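Cahier d'atelier, août, poste croquettes

Repris le bocal transparent ce matin avec Bent Vestergaard. La question reste la même : est-ce que le repère sur le côté suffit pour doser, ou est-ce qu'il faut peser chaque fois. Il reste seulement un fond de croquettes brunes, le tas est plus haut au milieu, donc la lecture sur les petits traits n'est pas très fiable. 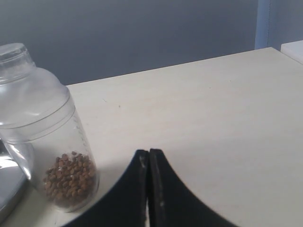
Dernière modification de la page : août, 16 h 40, par P. Naidoo

Pesée du bocal avec son contenu et le couvercle : 469 g. Portion prévue pour l'essai Hestance : 204 g. Bent propose d'aplatir le tas avant de lire, moi je préfère la balance. On a fait 2 lectures chacun et nous ne sommes pas tombés d'accord.

Pour la gamelle, on garde celle en inox. La table claire est bien pour retrouver les miettes, mais elle a déjà quelques rayures fines, il faut demander à Le Roux si on peut mettre un tapis.
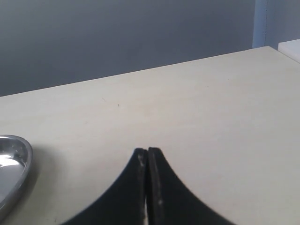
Bord de la gamelle inox, côté gauche de la table.

À faire : commander un sac (Climow, le même mélange), noter le poids du bocal vide.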